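Ollberg and Papadakis publish results of gripper comparison for two-arm robots

Cotport, April 17, 2026

The engineering company Ollberg and the test laboratory Papadakis have finished the first part of their common work on grippers for shop and kitchen robots. The results are available from today for all interested manufacturers and users.

In the comparison, four two-fingered grippers were mounted one after another on the same pair of arms. Every gripper had to do the same 20 tasks, among them picking up a small carton, putting a bottle upright on a table and moving a folded cloth from one place to another. Together the laboratory recorded 2628 grasps. The controller and the arm speed were kept the same during all the work, so that differences in the results come from the grippers and not from other parts.

The best of the four grippers in the carton tasks was the Droltance, which Ollberg develops in its own workshop. With bottles it was only in second place. The company wishes to say this openly. The fingers of the Droltance are wide, and on a round and smooth surface this gives less contact than we expected. A new finger pad with a shallow groove is now in preparation.

"Many customers ask us which gripper is the strongest," says Thomas Vitale, head of product testing at Ollberg. "For light goods the force is seldom the problem. We saw more errors from a wrong approach angle and from cables which pull on the wrist."

Cable routing was therefore added to the test plan in the second week. Two ways were compared, one with the cable fixed close to the arm and one with a free loop near the gripper. The free loop allowed more wrist rotation, but it needs more attention when both arms work near each other. 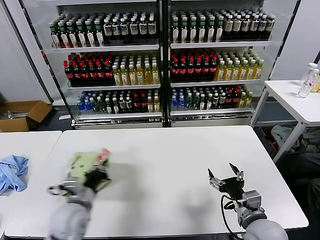 Two-arm test station at Papadakis, with a box held in the left gripper.

Sotiris Kokkinos, who leads the laboratory in Cotport, explains that the tests will continue with longer runs. "Until now we changed the gripper after 60 minutes. In the next part each one will make 3000 grasps without change of the finger pads, and then we will measure the wear," he says.

The second part also includes a comparison of two wrist cameras. Manufacturers who want to send a gripper for it can register with the laboratory until the end of April. There is no fee for taking part, but the mounting plate must be supplied together with the gripper.

The full table of results and the list of tasks can be requested from the Ollberg press office.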